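Prevención de molestias lumbares en las tareas de casa y de taller
Servicio de Salud Postural Okoro. Consejos para el hogar

El dolor lumbar de origen mecánico figura entre las consultas más habituales de nuestro servicio. En una parte considerable de los casos, la persona afectada no practica deporte ni desempeña un oficio de carga: la molestia aparece al fregar, al hacer las camas, al vaciar el lavavajillas o al permanecer de pie ante un banco de trabajo. Las recomendaciones siguientes se dirigen a personas adultas sin lesión diagnosticada. Quienes se encuentren en tratamiento deberán atenerse a las indicaciones de su profesional de referencia.

Altura de las superficies de trabajo

La encimera o el banco deben quedar ligeramente por debajo del codo, con el brazo relajado junto al cuerpo. Para amasar, lijar o serrar conviene una superficie algo más baja, que permita aprovechar el peso del tronco. Para trabajos de precisión, como deshuesar fruta, soldar piezas pequeñas o coser, resulta preferible una superficie más alta.

Cuando la encimera sea demasiado baja y no pueda modificarse, se colocará una tabla de cortar gruesa sobre un paño húmedo que impida su deslizamiento. Si es demasiado alta, podrá utilizarse una tarima estable que ocupe toda la zona de trabajo. Se desaconsejan los taburetes y las cajas, de los que es fácil caer al dar un paso lateral.

En el fregadero, el fondo de la pila suele quedar muy por debajo del nivel recomendado. Un barreño invertido en el interior, con otro encima para el lavado, eleva la tarea varios centímetros.

Permanencia de pie

Planchar, cocinar o barnizar obliga a mantener la misma postura durante mucho tiempo. Se recomienda apoyar un pie sobre un objeto bajo (un reposapiés, un listón, el estante inferior de un mueble abierto) y alternar de pierna con regularidad. El calzado debe sujetar el talón. Las zapatillas abiertas favorecen una pisada inestable y no son adecuadas para tareas prolongadas.

Toda tarea de pie que supere los 40 minutos debe interrumpirse con una pausa breve. Durante la pausa es suficiente con caminar por la vivienda y extender suavemente la espalda, con las manos apoyadas en la cintura. Un temporizador de cocina sirve de recordatorio.

Levantamiento y traslado de objetos

Antes de levantar una carga se comprobará su peso empujándola con el pie o inclinándola por una esquina. A continuación se separan los pies a la anchura de las caderas, se flexionan las rodillas y se acerca el objeto al abdomen. El giro se realiza moviendo los pies, nunca el tronco.

Las bolsas de la compra se repartirán entre ambas manos. Los sacos de tierra, yeso o pienso se trasladarán con carretilla o se dividirán en recipientes menores en el mismo lugar de descarga. Los cubos de fregar se llenarán solo hasta la mitad. En el taller, las herramientas pesadas deben guardarse entre la altura de la rodilla y la del pecho, y las ligeras pueden ocupar los estantes superiores.

Para mover muebles, es preferible empujar a tirar. Unos retales de moqueta colocados bajo las patas, con el pelo hacia el suelo, reducen notablemente el esfuerzo en pavimentos lisos.

Limpieza de suelos

El palo de la escoba o de la fregona debe llegar, como mínimo, a la altura de la barbilla. Un palo corto obliga a trabajar con la espalda flexionada durante toda la tarea. Las manos se situarán separadas, una a la altura del pecho y otra a la de la cadera, y el avance se hará con pasos cortos, sin estirar los brazos para alcanzar los rincones alejados.

Al pasar la aspiradora se adelantará una pierna y se trasladará el peso de un pie a otro, de manera que el movimiento parta de las piernas. Para limpiar bajo las camas se apoyará una rodilla en el suelo sobre un cojín.
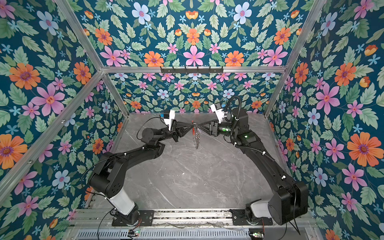

¿Es conveniente utilizar faja lumbar para las tareas domésticas?

Con carácter general no se recomienda su uso continuado. La faja puede ser útil durante un esfuerzo puntual, como una mudanza, siempre que la haya indicado un profesional sanitario. Empleada a diario y sin supervisión, proporciona una sensación de seguridad que lleva a levantar cargas excesivas y no sustituye el trabajo de la musculatura propia.

Ejercicios básicos de mantenimiento

La siguiente rutina ha sido revisada por Salamatu Ogbonna, fisioterapeuta del servicio. Puede realizarse por la mañana, una vez transcurrida media hora desde el momento de levantarse, o bien a última hora de la tarde.

Báscula pélvica. Tumbado boca arriba y con las rodillas flexionadas, se aplana la zona lumbar contra el suelo y se mantiene la posición 7 segundos.

Rodillas al pecho. En la misma postura, se lleva primero una rodilla al pecho y después la otra, sin tirones y sin levantar la cabeza.

Puente. Con los pies apoyados, se eleva la cadera hasta alinear muslos y tronco. Se desciende lentamente.

Gato. A cuatro apoyos, se arquea y se redondea la espalda de forma alterna, acompañando el movimiento con la respiración.

Los ejercicios no deben provocar dolor. Si este aparece, se suspenderá la rutina y se consultará antes de reanudarla.

Cuándo solicitar valoración médica

Debe acudirse sin demora a un centro sanitario si el dolor sigue a una caída o a un golpe, si se acompaña de fiebre, si se extiende por la pierna con pérdida de fuerza o si aparecen alteraciones en el control de la orina o insensibilidad en la zona genital. También procede consultar cuando la molestia despierta por la noche de forma repetida o no mejora tras varias semanas.

El calor local puede aliviar la rigidez muscular. Se aplicará siempre con un paño interpuesto y nunca durante el sueño. El reposo absoluto en cama no está aconsejado en el dolor lumbar común, y se procurará mantener la actividad habitual dentro de lo tolerable.

La hoja de ejercicios en formato imprimible puede solicitarse en el mostrador de atención del servicio. Las sesiones grupales de higiene postural se reanudan en noviembre y requieren inscripción previa.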